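Gondthorpe Kitchen Two-Arm Set – data card

Version of November 16, 2023. Read the section on labels before you train on any of this.
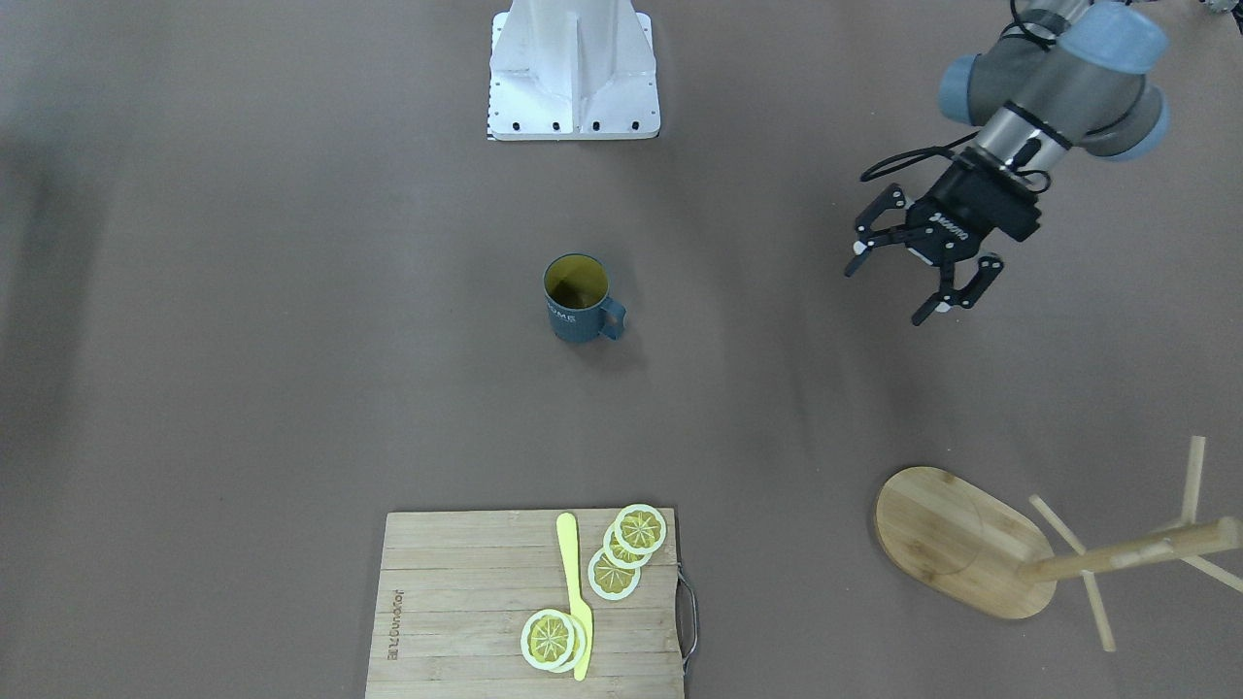 We collected this set to find out whether a modest number of teleoperated examples is enough to teach a two-arm policy small kitchen chores. I went in doubting it and I still do. The card is written with that in mind, so if you want a sales pitch, the project page has one.

What is in it

369 episodes, all driven by a human operator. The tasks involve everyday tabletop items: a mug, a mug tree, a cutting board, a toy knife and toy lemon slices. The mug tree begins some episodes lying on its side, and the instruction is to stand it up before anything gets hung on it. Each episode has joint positions for both arms, gripper opening, one fixed camera stream and a one-line instruction.

Splits

Train: 277 episodes
Held out: 92 episodes

The held-out episodes use the same table, the same objects and the same lighting. A good score on them tells you the policy can repeat itself in our room. Please don't call it generalization in your paper. We did in an early draft and took it out.

Labels

Every episode carries a success flag, set by the operator right after the run. Operators are generous to themselves. We had a second person go over 50 flagged successes and they disagreed with more of them than we were comfortable with, mostly over whether a mug was hung or only leaning. The flags have not been corrected. Treat them as one person's opinion.

The instructions were written from a template and it shows. "Put the lemon on the board" may mean one slice or all of them, depending on who was driving that day.

Known problems

The fixed camera does not always show both grippers. One arm can be working, or parked, with its gripper out of view, and the joint log is then the only record of what it was doing. A policy that uses images alone will have to guess.

Objects are sometimes partly outside the picture, the mug tree most of all. We kept those episodes.

43 episodes have a pause of several seconds in the middle where the operator stopped to think. They are listed in pauses.txt. Trimming them makes the training curves look nicer – we saw no clear change in how the robot behaved.

Toy food is not food. Nothing here says anything about cutting a real lemon.

Baselines

Two are included, Karix (image and joint input) and Ikum (joint input only). Ikum should do badly. On the simplest placing task it came close to Karix, which suggests the start positions vary less than we meant them to. Run a joint-only baseline of your own before you believe any number from this set, ours included.

File format

Episodes are stored with the Butt converter, one folder each. Older copies of Butt drop the last camera image without a warning, so check your lengths against index.csv.

Use

Free for research. If you find bad episodes, open an issue with the folder name and we will add it to the list. We don't plan to delete anything, as that would break the splits for people who already have results.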